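Aktuelles > Zemilgate > Räume und Werkstätten

Werkraum in Zemilgate bekommt neues Licht und neue Farben

Zuletzt aktualisiert: Mittwoch, 15. Juli

Der Werkraum im Erdgeschoss von Zemilgate ist wieder geöffnet. Zwei Wochen lang konnten die Gruppen nicht hinein, weil die alten Leuchten abmontiert und die Wände gestrichen wurden. Die Arbeiten hat die Firma Marras ausgeführt, die Leuchten kommen von Valtell. Die Kosten für die Farbe und das kleine Material betragen 900 Euro und werden aus dem laufenden Haushalt bezahlt.

Gholamreza Ebrahimi, der den Raum seit Oktober leitet, hat sich vor allem wärmeres Licht gewünscht. Mit den alten Röhren habe man am Abend schlecht arbeiten können, sagt er, und die Farben hätten immer ein wenig grau ausgesehen. Wer ein Stück Stoff oder Holz aussuchen wollte, sei damit zum Fenster gegangen.

Gestritten wurde vor dem Umbau über den Farbton. Eine Gruppe wollte reines Weiß, eine andere etwas Kräftigeres. Man hat sich dann auf ein gebrochenes Weiß für die Wände geeinigt, die Tür zum Lager bleibt grün.
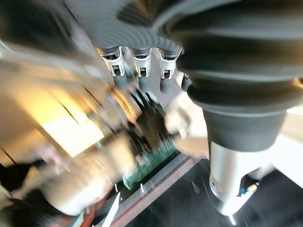

Das warme Licht ist nun im ganzen Raum gleich eingestellt und kann an der Tür in mehreren Stufen gedimmt werden. Wie es auf helle Töne wirkt, erkennt man an der blassgelben Fläche auf der linken Seite des Fotos, die kräftig leuchtet. Ebrahimi möchte die hellste Stufe trotzdem nur für feine Arbeiten benutzen, am Abend genügt nach seiner Meinung die mittlere.

Geöffnet ist der Werkraum von Montag bis Donnerstag, jeweils bis 22 Uhr. Für die Kurse nach den Ferien gibt es 24 Plätze, die Anmeldung erfolgt wie bisher im Büro von Grereo im ersten Stock. Schlüssel, die vor dem Umbau ausgeliehen wurden, sollen bitte dort umgetauscht werden, denn das Schloss zum Lager ist neu.

Weitere Meldungen
Grereo: Büro in den Ferien nur vormittags besetzt
Fahrradkeller in Zemilgate wird aufgeräumt
Neue Kurse für Holz und Textil
Parken im Hof während der Lieferzeiten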